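Tahiri data collection – progress report
To: Elisa Cocco, Broltus
From: Damian Grabowska, Clevodbridge bench team
August 21, 2026

Short one this time, Jadwiga is out and I'm writing this between sessions.

Where we are

Target for the full grant period is 2,000 accepted demonstrations of the tube-to-rack task. Collection is running, pace is OK, not great. First three weeks went slowly because the operators were still learning the controls and we threw out a lot of what they recorded. Better now. Stavros and Leszek are doing most of the driving, one session in the morning and one after lunch. More than that and the quality drops, people get sloppy with the last bit of the insertion.

Batch size is now 50 episodes. Was 100, but by the end of a 100 batch the layouts start looking alike and nobody wants to go back and review that many in one go. With 50 we review the same day.

What changed since last report

Episodes now start from a layout sheet. Before, the operator just put things down wherever, and it showed – the rack ended up in nearly the same spot for days. Sheets are made by a small script Leszek wrote, it gives a grid square and a rotation for each object. Takes longer to set up, worth it.

Foam cubes and tape rolls added as distractors. The first trained model (we call it Hero, sorry, the name stuck) reached for anything near the rack. Distractors stay in for the rest of the project unless you object.

Starting state also varies. Some episodes begin with an empty rack, some with a tube already in place, so the model has to look for a free hole and can't just memorize one.

Review rules are written down finally. An episode is rejected if the tube is dropped and picked up outside the work area, if the operator's hand enters during the run, or if the recording has a gap. Slow but clean episodes are kept. Jadwiga and I both reviewed one batch to compare and disagreed on 23 episodes, nearly all over what counts as "fully seated". Now it means the tube stays upright after release. We redid that batch under the new rule.

Problems

Clear tubes. Hard to see against the light table, for the model and for the person labeling too. The caps help a lot. We tried dimming the overhead light, which made the tube edges a bit easier to find and everything else worse, so back to normal light. A darker mat is on order and will be used for part of the data, not all.

Tubes also roll when the gripper touches them off center. We were rejecting these and have stopped, a recovery is usefull to learn from as long as the tube stays in the work area.

Lost most of two days to a storage fault. No accepted episodes lost, only raw ones waiting for review.

Current setup, tubes and distractors on the grid:
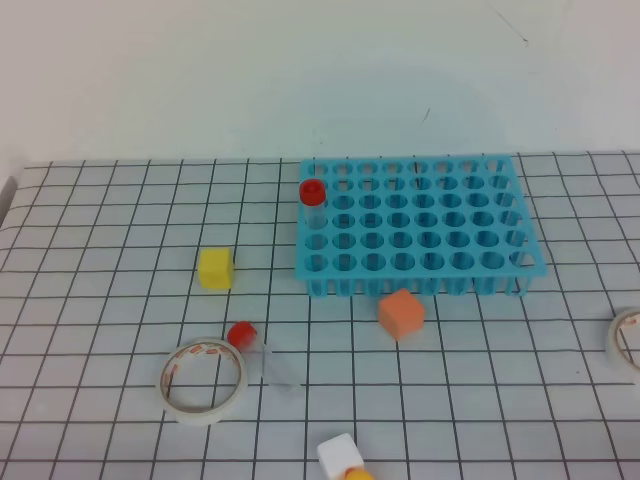
How many demonstrations does the model need before it can place a tube reliably?
We don't know yet, and the 2,000 figure is a planning number from the proposal. The plan is to retrain after each group of batches and test on layouts it has never seen. If the success rate stops climbing we stop collecting that kind of episode and put the time into harder starts.

Next

Finish the current layout sheets. Start the mat episodes once it arrives. Retrain Hero with the distractor data and send you the test numbers, good or bad.

Spending is on plan, apart from the replacement drive wich I'd like to take out of the equipment line – please confirm that's fine. Full data set is still due in December and I'm not asking to move it. If the mat is late I'll write.

Damian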